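Stiris colour names, README

A word list linking everyday colour names to 2,016 survey answers, kept by Ama Bawa. 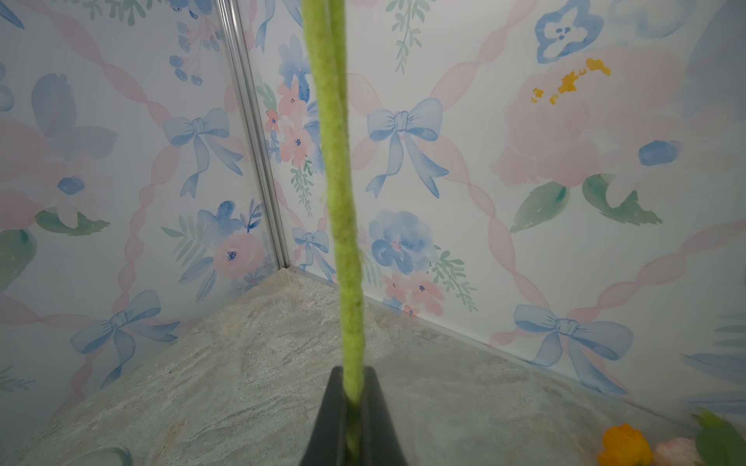 Lime green, fuzzy stem.

Fields are tab-separated: name, language, hue, votes. Names with fewer than 3 votes are dropped.
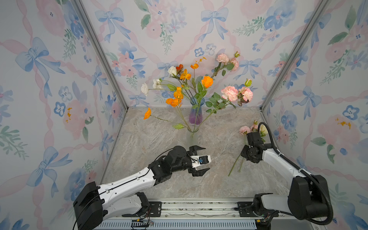 Spelling follows British usage, so "grey" absorbs "gray".

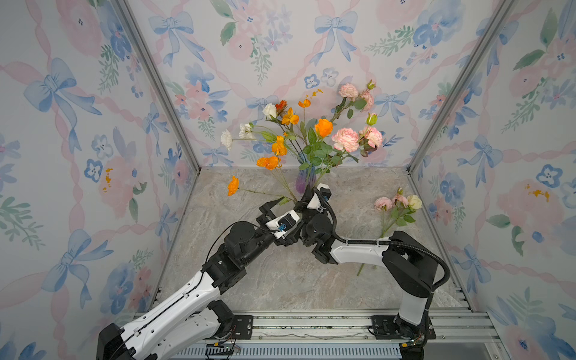

Blends get one row per hue. A vase fading from blue at the neck to purple and magenta takes three rows.
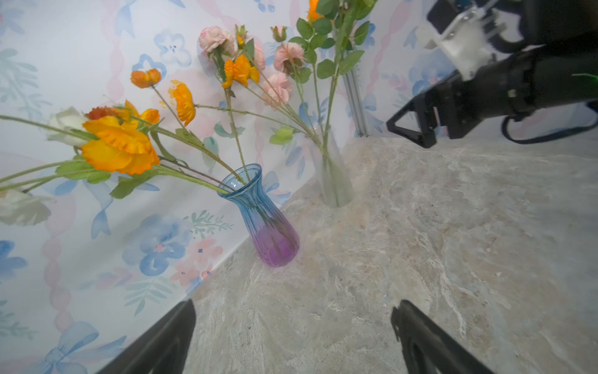
Corrections go to Younes Belhaj.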